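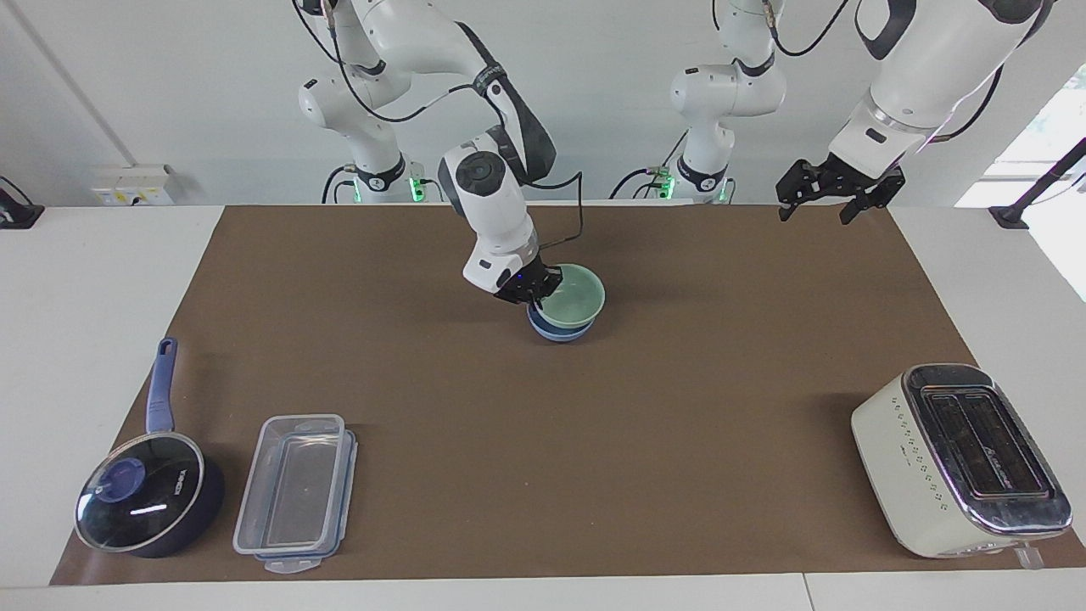
Issue 18, page 7

A MORNING AT THE MORNLEY POTTERY

The August outing was to the Mornley pottery at Ternbridge, which makes bowls, plates and mugs for cafés and a few shops along the coast. We met at the gate at 9.45. Parking is on the left past the weighbridge, and the surface is rough, so anyone going later in the year should wear decent shoes.

Ross Galbraith met us and took us first to the clay store. The clay comes in by lorry from Fumport and is kept under sheets in three bays. It is mixed with water and old trimmings, put through a sieve, then pressed to get most of the water out again. The press is older than the building and makes a good deal of noise, so we had the explanation outside in the yard.

The making shop is upstairs. Bowls are shaped on a spinning head with a plaster mould below and a metal profile above, and one person can turn out 570 in a shift when the clay is right. Mugs are cast, and the handles are made separately and stuck on with slip. We were each allowed to try a handle. Mine fell off.

Glazing took up most of the second hour. Coloured bowls are the pottery's main trade, with greens and blues selling best, and the pale colours are the hardest to keep the same from one batch to the next. A test tile from every batch is hung on a nail by the door with the date on the back. The tiles go back years, and it was interesting to see how far the old pale green had drifted towards grey before it was put right.

There are two kilns. The larger one was built by Kadrić and holds 3000 pieces. It was cooling when we were there and could not be opened, but the smaller one was being emptied and we watched a trolley come out. Each piece is tapped and looked over, and the seconds go on a separate rack. Seconds are sold in the shop at the end of the tour, mostly for pinholes or an uneven foot.

Tea was served in the old packing room, with a very good fruit loaf. Carter MacLeod thanked our hosts and asked about stacking, as his own bowls at home stick together. He was told to look for a slightly wider rim and to leave them to dry fully before putting them away.

The tour lasts two and a half hours and there are two flights of stairs with no lift. Groups are limited to 18. The shop takes cards and stays open until four.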